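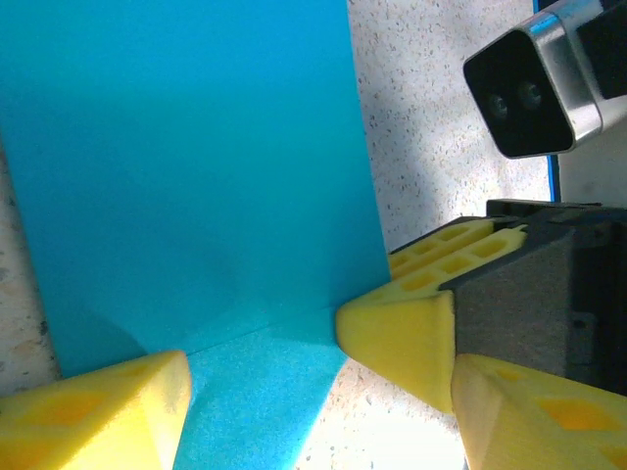 Blue on off-white

Audience Researchers Wanted for Andar, a Weekly Politics and Comedy Show

We make a late-night panel show in Traritz, and we love a good argument! Andar is starting its 13th season in June, and we want two people to help us find out what viewers think of it – the monologue, the guests, the fights over voting rules, all of it.

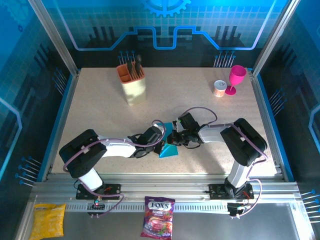 What you'll do

Sit in on tapings (200 seats, usually full)
Call viewers and really listen to them
Write a short weekly memo for our host desk

Who we'd love to meet

Curious people who follow the news and can laugh at their own side. TV experience is welcome but you don't need it. Shifts start at 5 p.m. and run late.

How to apply

Send a page about a political joke that changed your mind – or didn't – to Giorgia Valentini at Prusgate Productions, Cirillo Building, Room 96.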